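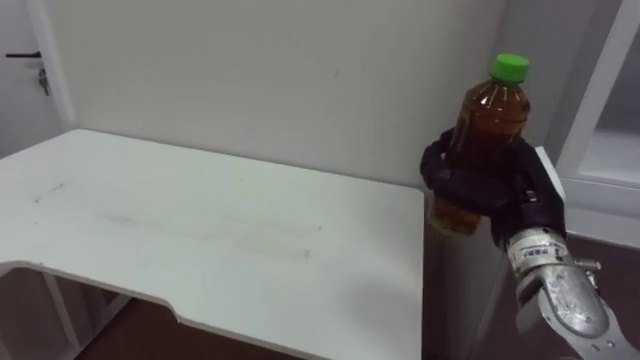 # Lallside drinks notes

Hello! I'm Huiling, and this folder is where I keep my notes on bottled drinks - mostly teas, plus whatever else comes in a plastic bottle and looks a bit like tea.

There are 252 rows in `drinks.csv`, one per bottle. Columns:

- `cap` - colour of the lid, in plain words (green, not "lime zest")
- `liquid` - colour through the side, before opening
- `ridges` - yes/no, for moulded lines in the plastic
- `sweet` - my own score, so argue with me if you like

Geert did the tasting for 46 of them and he's far stricter on sugar than I am, so check `taster` before you average anything.

Still to do: fix the blank `cap` cells from May.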